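Setting Up Your Listening Thread

OK, so you've read the part of the guide on house rules and you have a Vulau moderator account. Now we get to the bit I enjoy most, which is opening a public question thread where people from both sides of a conflict can talk to each other without it all catching fire in the first hour. I've run these on Vulau for a while now, mostly on border disputes and ceasefire talks, and the steps are the ones I follow myself.

Before you start, log in at a desk with a real keyboard. You can moderate from a phone, but I've hidden the wrong comment with my thumb more than once and had to grovel for it.

1. Go to Threads, then New, and choose Listening Thread. Don't pick Open Debate, even if your topic sounds like a debate. The settings look the same and they are very different once people show up!

2. Write your opening question. Keep it to one question, and leave out any word that one side uses and the other side hates. If you're stuck on a place name, put both names in, and swap the order in your next thread.

3. Under Languages, switch on every language your guests read. The Emlow translation add-on handles the rest (you'll need to approve it once, in Account, and then log out and back in).

Note: Emlow is pretty good with news-style writing and pretty bad with sarcasm. If a comment reads as weirdly polite or weirdly savage, check the original before you do anything.

4. Set the reply delay to 11 minutes. I know that feels like forever – leave it there anyway. Most of the comments I would have hidden get deleted by their own authors while they wait. 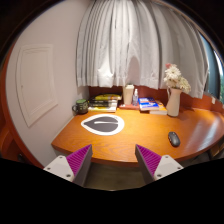 Kahraman wrote in to say that the delay is unfair to people with bad connections, who lose their turn when the power drops, and asked why officials get to skip it. Fair point on the first half. You can add names to the Patient List under Guests, and their drafts will be saved for them. On the second half, officials don't skip it unless you tick Verified Speaker, so don't tick it.

5. Invite your co-moderators. You want four, two from each side, and they should all be able to see the hidden comments folder. If only one side can see it, you will hear about it.

6. Press Preview, read the whole thing out loud, and then press Publish.

Caution: never publish a thread right before you go to bed. I did that on a Tuesday, and by breakfast the thread had been linked by a party spokesman and was full of slogans. Pick a time when you can sit with it for the first few hours.

Caution: Lock and Archive sit side by side in the menu. Lock can be undone. Archive can't, and it sends every guest an email telling them the talk is over, which is an awful message to send by mistake in the middle of a ceasefire.

If the thread does get swamped, go to Pace and choose Slow, then post a short comment in your own name saying you've done it. For removing comments and handling appeals, go on to the next section.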